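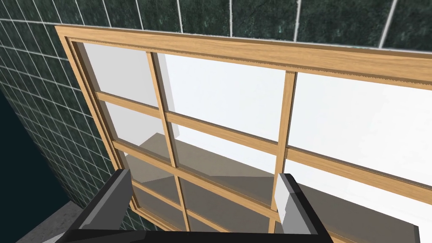
How do you teach a robot a job without writing any code? You do the job yourself through the robot, either by taking hold of its arm and moving it or by steering it from a set of hand controls, and the computer keeps a record of every move so it can learn from the lot of them later.

I've been wanting to have a go at this for ages, so when the people at Swai said they were opening their doors for an afternoon I practically ran there. Swai is a small outfit (two rooms and a kitchen above a tile shop) and for most of this year they've been building up a collection of what they call demos. A demo is one person doing one small job once, from start to finish, with the robot's gripper standing in for their hand. They've now got 631 they're happy to keep, and on 9/9/19 they put the first batch out for other groups to use, under the name Fuvska.

The jobs are household ones. Opening things, closing things, pushing things along a shelf, wiping, reaching for a window. A lot of it is done in simulation, so you're sat at a desk with a controller in your hand and the room you're working in exists only on the computer. I'd assumed this would feel like a video game. It does for the first minute, and then you try to put the gripper exactly where you want it and you realise how much your own wrist normally does for you!

Fidelina Llanos looks after the demo sessions and she was the one who got me set up. The controller is a stubby handle with a trigger. Move the handle and the arm follows, squeeze the trigger and the two fingers close, let go and they open. There's a second button by your thumb that stops the arm following, which lets you bring your hand back to somewhere comfortable before you carry on. I forgot about that button constantly. At one point I was half out of my chair with my elbow up by my ear, and Fidelina reached over and pressed it for me without a word.

My window task went like this. You're in a room with green tiles on the wall and a big wooden window divided into panes, and the view you get comes from close by the gripper, looking up past the fingers. So the window is all on a slant. I found that very odd to begin with – I kept tilting my head, as if that would help – but you do get used to it. Fidelina told me to come in with the fingers wide apart, slow down well before the wood, and only then worry about lining things up. I came in much too fast. The second go was no better. On the fourth I got close enough that she said "that one's nearly a keeper", and I was more pleased with that than I'd like to admit.

I asked why they'd want my clumsy efforts when they could record somebody good doing it perfectly every time. Gitau Masanja, who does the training side, had a proper answer. If the robot only ever sees perfect runs, he said, it has no idea what to do when it drifts a bit off course, and it always drifts a bit. A person who goes slightly wrong and puts it right is showing it the way back. So small wobbles are kept. What they throw out are the runs where someone stops for a long think, or bashes into something, or wanders off to try a different job halfway through (guilty).

They recorded 1119 attempts to get to those 631, and every one of the rejects was watched by a person before it went. Pendo Kashindye did most of that watching over August. She told me she can now tell who was driving from the first few seconds. Godfrey goes straight for the target and then fiddles at the end. Dennis Mwaipopo takes everything in from the left, even when it's the long way round, and they had to ask him to mix it up in case the robot decided that left was part of the job.

Then there's the other way of doing it, by hand, and I enjoyed this one a lot more. In the second room there's a real arm bolted to a bench. They call it Bulley. You switch it into a loose mode, take hold of it just above the gripper, and simply walk it through the motion. It's heavier than I expected but it floats, if that makes sense, and you can lead it with a couple of fingers once you stop fighting it. I took it through sliding a drawer shut and got it first time. Then they played my run back and the arm did it again on its own, with the same little hesitation I'd made just before the drawer met the end. I laughed out loud. It's a very strange thing to see your own dithering done by a machine.

So why not do everything by hand, if it's so much easier? Godfrey Kinyua talked me through that one over tea. When you've got hold of a real arm, you're stuck with one bench, one drawer and one person at a time. With the controllers, they can change the whole room between goes: different walls, a different window, the light coming from somewhere else, the thing you're reaching for moved along a bit. Sixteen people have had a turn on the controllers so far, and some of them did it from home in the evenings. The price you pay is that you can't feel anything. There's no push back through the handle when you touch something, so you have to judge it all by eye, and your eye is wherever the view happens to be.

That came up a lot during the afternoon, the view. The robot is going to learn from the same pictures the driver sees, so if the gripper blocks the thing you need to look at, it's blocked for both of you. There was quite a lively argument going on about whether drivers should be allowed a second view from across the room. Pendo's for it, as it makes the driving quicker and kinder on the neck. Gitau's against. His worry is that people will start making moves based on things the robot won't be able to see, and then it's being asked to copy decisions it has no means of understanding. They'd tried it both ways for a week and hadn't settled it when I left.

I also had a look at Rerport, their little program for playing back and marking the runs. It's nothing fancy. You get the view, a slider underneath, and a line that goes up and down with the trigger so you can see when the fingers opened and closed. You mark where the job begins and where it ends, type a short note, and move on. The notes are great. One I saw just said "fine but why". Another said "sneeze". I was allowed to mark up my own window attempts and it was a humbling ten minutes, I can tell you. I was certain I'd moved smoothly. The playback had me creeping, stopping, creeping, overshooting and creeping back.

The first batch has 120 of the demos in it, all from the controllers, with the hand-guided ones to follow once they've sorted out how to store them in the same shape. Each one comes with its note, so the sneeze will be out there for good. Swai say they'd especially like to hear from people who try training on a small number of them, say just the window ones, and find that it doesn't work. Gitau seemed more excited about the failures than the successes, but then he's the one who has to work out what to record next.

They're after more drivers too, and you don't need any background in this at all. Fidelina would prefer it if you hadn't any, in fact, as people who know a bit about robots tend to move like one. A session is short, with breaks, and they'll start you on something easy before you go anywhere near a window. If you're left-handed they'd be very glad of you, as they've only got one so far (Dennis, which may explain the thing about the left).

I've put my name down for another go next month. I'm going to remember the thumb button this time.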